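The open day at Flirarier was my favourite part of the whole term, so I've given it its own section. We got there in November with the rain coming sideways, and Esko Tikkanen from the simulation team met us at the door and took us straight upstairs. I'd expected a big shop floor full of machines. Most of what we saw was on monitors — and I didn't mind one bit!

Esko's group builds virtual rooms and drives a two-armed robot around in them. Their current job is doors. I always figured a door was the easy bit, but you've got to line up with the handle, grip it, pull, and get your own body out of the way (I hit my elbow on ours at home every other morning). Each practice run is capped at 60 seconds, and they'd queued up 30 runs for us to watch over lunch.

Botond Szűcs asked whether the colours of the rooms matter, and we got a long and really good answer about lighting that I only half wrote down. I asked if I could have a go at steering. I could, and I was terrible.

We were allowed to take two views home for the report.

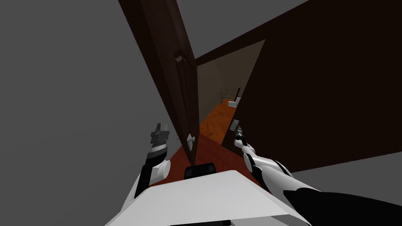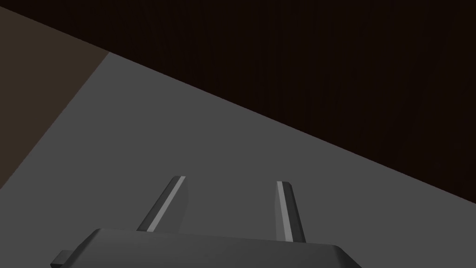
Figures 4 and 5. Simulated door task, Flirarier open day: the robot's arms at the doorway, and a gripper with nothing between its fingers.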